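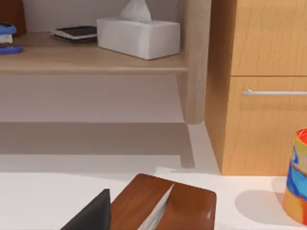

May, sim notebook, tissue task

Goal for this block: 230 usable demos of the tissue task in the simulator before we start the next training run on Plurton. We have 100 from the last block, but those were all recorded with the old table layout and I don't want to mix them in until we know whether the layout matters.

Setup. Same room as before: white table in front, wood cabinet and the pale shelf behind it. Brown wood-grain box on the table as the target. The white tissue box stays on the shelf as a distractor. Swirl cup on the right side of the table. I left the stapler and the notebook stack on the shelf alone. Lighting preset is the one with the gray shadows, which Donedlow handles badly, so I want plenty of it in the set.

Started at 9:40. First run of episodes went slowly. The operator input was lagging and I kept overshooting on the approach. Dropped the input gain and restarted the session. Threw out everything recorded before the restart.

Notes on the approach:

Coming straight down on the box works if the box is near the middle of the table. When it spawns close to the near edge the wrist view loses most of it and I end up steering by the top face and the slot. Kept these episodes anyway. The policy will see the same view and has to cope with it.

The slot is on a diagonal, so the sheet leans. Lining the fingers up with the sides of the box puts them at a bad angle to the tissue. Better to rotate the wrist first, then descend. I did it in that order for every episode after the restart so the demos agree with each other. If someone else takes over, please do the same.

Finger against the side of the box: contact is a bit sticky in the current physics build. If you touch the box on the way down it can turn a few degrees and stay turned. I did not discard these unless the box tipped. Marked them "nudge" in the log.

Cup: spawn range is too narrow. It lands at the right end of the table nearly every time. Widened the range in the config, both axes, and added a check so it can't spawn inside the target box. Need to rerun the preview to confirm that the check works.

Count at lunch: 42 kept. Less than I wanted.

After lunch the recorder wrote two episodes with no gripper channel. Found it by accident when the replay showed the arm moving with the fingers fixed. Tanguy (the converter script) does not complain about a missing channel, it fills with zeros. That needs to be an error. Opened a ticket. Went back over the morning files by hand and they are fine.

Episode length cap is 1000 steps. I hit it only when I let go and tried again. Retries are useful, so I would leave the cap where it is and not trim them.

Labels. Using one instruction string for now, "pull a tissue from the brown box." Once the distractor is moved to the table we will need the color in there, so I would rather have it in from the start. Faris wants paraphrases. Those can be added at export, no need to record anything again.

Still open:

- does the sheet reset to the same shape each episode, or is it only the box pose that changes? It looks the same to me in replay. Check the seed handling.
- cabinet texture is never randomized. Same grain in every file. Either swap it or turn it off as a fixed asset.
- a few episodes with the white box as target, to see if the policy is going by color or by position
- rerun the old demos through the new converter and compare action ranges

Session closed 4:15. Files copied to the shared drive under tissue_b2, log is in the same folder. Picking up from the wider cup range next time.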